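Blog > Home Server > Questions People Keep Asking Me

The Used Server Board FAQ (or: please read this before you email me!)

38 shares | 17 comments

I've been buying, cleaning up and rebuilding old server boards for long enough that my inbox has turned into a help desk. I love it, really, but I was typing the same answers over and over, usually at 11 p.m. with a screwdriver in the other hand. So I put them all on one page. If yours isn't here, leave it in the comments and I'll add it when I get a minute.

Why a server board and not a regular desktop one?

Memory, mostly. I wanted lots of it, and the registered sticks that come out of retired servers tend to be cheap because they won't work in most home PCs. Also I just like these boards! They're big and plain and everything is labeled. The downside is that they're fussy about what you put in them, they can take ages to start, and a few of them have mounting holes in places that match no case on earth.

Will any stick of memory that fits the slot work?

No, and this is the one that gets people. Registered and unregistered sticks of the same generation can look nearly the same, and with DDR4 they'll both go into the slot. The board will usually only accept one kind (and you can't mix them). Look up the memory list for your exact board before you buy anything. My friend Sándor Bakos bought a whole bag of the wrong type and had them in a drawer for a year before he found somebody to take them.

Which slots do I fill first?

Check the manual, or look for the labels printed on the board next to the slots. I know that sounds like a brush-off, but every maker numbers them differently, and on a lot of boards a single stick in the wrong slot means it won't start at all. If you have two processor sockets and only one processor, leave the slots belonging to the empty socket alone. They do nothing without a chip next door.

How hard do I push?

Harder than feels polite - but straight down, and on both ends. First open the clip (some boards have one at each end, some only have one that moves), line up the notch in the stick with the bump in the slot, and then press with your thumbs until the clip snaps up by itself. If it doesn't want to go, take it out and check the notch again before you lean on it. I've seen a stick forced in backward once. It did not go well for the stick or the slot.

Do I take the board out of the chassis to work on it?

For memory, no. I leave mine screwed in where it is. There's less flexing that way, and you're not chasing standoffs across the floor later. For a processor swap I also leave it in, as long as I can get my hands around the socket comfortably. If the big cooler or the fan wall is in your way, take those out first and put the screws in a cup.
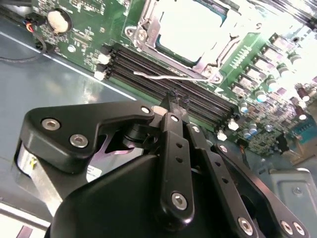
The business end of the board: CPU socket in its silver frame, memory slots just below it.

What's the wire thing next to the socket?

That's the retention lever, and it's what keeps the metal frame clamped down on the processor. On the boards I work with you push it down a little, slide it out from under its hook and swing it up. Some sockets have two levers and they have to be opened in a certain order, so look for the little markings before you start pulling. It takes more force than you'd expect and the first time I closed one I was sure I was breaking something. I wasn't! It creaks.

Can I touch the socket?

Please don't. On the Intel-style ones the pins are in the socket, they're tiny, and a sleeve is enough to bend a row of them. If you got a plastic cover with the board, keep it on until the second you're ready for the processor, and keep the cover forever after that (you'll want it when you sell). Oana Dumitrescu straightened a few bent pins for me with a mechanical pencil tip and a magnifier, and she has the patience of a saint, but I wouldn't plan on it working.

What do you clean with?

A soft brush and a can of air for the board, with the fans held still so they don't spin up. High-percentage isopropyl alcohol on a lint-free cloth for old thermal paste and for the gold contacts on the memory sticks. Unplug everything first, obviously, and let it all dry before you power up. No vacuum cleaner, no kitchen spray. I keep my brushes in an old Rorkeck tin, and no, I still don't know where the tin came from.

Do I need a wrist strap?

I wear one. Plenty of people don't and get away with it for years. They cost next to nothing, so clip it to bare metal on the chassis and stop worrying.

It powers on but there's nothing on the screen. Is it dead?

Give it time first. A server board checking a lot of memory can sit there with a blank screen for several minutes, and I've pulled the plug on a perfectly healthy one because I got impatient. After that, go down to one stick in the first recommended slot and try again. Then swap the stick. Then reseat the processor. Nine times out of ten it's a stick that isn't all the way in.

How much did you spend?

On the current build, 580 dollars, and 200 of that was memory. The one before it was more and it was louder too, so I don't miss it.

Will you sell me one / fix mine?

I'm sorry, I can't! I've got a day job and a small apartment. But post the board model and what you've tried in the comments, and somebody usually knows. I check in most Tuesday evenings.

Related posts
- Quieter fans for a loud chassis
- Thermal paste: how much is too much?
- My labeled-cup system for screws
- Reading the beep codes without losing your mind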